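The Soap Dish

12 shares · 4 comments

By the time Xinyi Ding inherited the soap dish, it had been to court.

It was a small dish, oval and white, with gray slats inside so that whatever sat in it could drain. Her aunt had bought it in Mundurthorpe in the January of the bad winter and had kept a pink sponge in it ever since – several pink sponges, one after another, like popes. When the aunt died she left the house to one side of the family and its contents to the other, and it took the lawyers the better part of a spring to decide whether a soap dish was a fixture.

It wasn't. Xinyi got a letter saying so, and a bill for $300.

"You could buy 40 of these," said Kianoush Karimi, who lived across the landing and had come over to see what the fuss was. He turned it upside down. "More, at Lirkar. They have them by the register."

"It's not about the dish."

"Good, because I've met it now."

She put it next to the sink. It looked wrong there. She moved it to the windowsill, where it looked like something a guest had forgotten, and then to the bathroom, where it looked like a soap dish. She bought a pink sponge, the round kind, so soft it hardly seemed up to any real work. It kept its shape after you squeezed it, but only after thinking it over.

The trouble was that her aunt had been particular. There was a way of putting the sponge back, and Xinyi had been shouted at for getting it wrong every summer until she was 14. You set it down. You didn't drop it, you didn't toss it, and you certainly didn't leave it on the edge of the tub like the Majali cousins, who were raised by wolves and had won the house.

"Show me," said Kianoush.

She showed him. He tried it. She told him he'd dropped it.

"I released it from a low height."

"That's dropping."

He tried again, with his tongue between his teeth. They moved out to the table, where there was more elbow room, and she spread a big sheet of white paper over the wood because her aunt would have. Kianoush lifted the sponge out and put it back. He lifted it out and put it back. By four in the afternoon he had opinions about wrists.

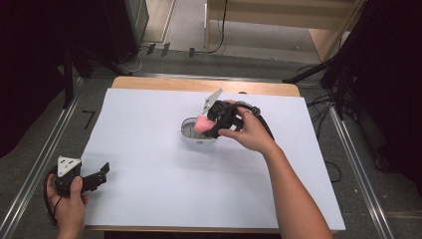
"Your aunt," he said, "did she ever wash anything with it?"

Xinyi opened her mouth and found there was nothing in it. She went through the summers one at a time. There had been a brush for the pans and a rag for the floor, and a second rag, in disgrace, for the dog. The sponge she could only picture going in and coming out.

"She must have," she said.

"Only, if I had a sponge I'd practiced this much with, I wouldn't want to get it dirty either."

They both looked at it for a while. Then Xinyi went to the kitchen and came back with last night's lasagna pan, the worst one she had, and put it down hard on the paper.

Kianoush stood up. He took half a step back, as people do at launches.

"You do it," he said. "She was your aunt."

2 comments hidden · Share this story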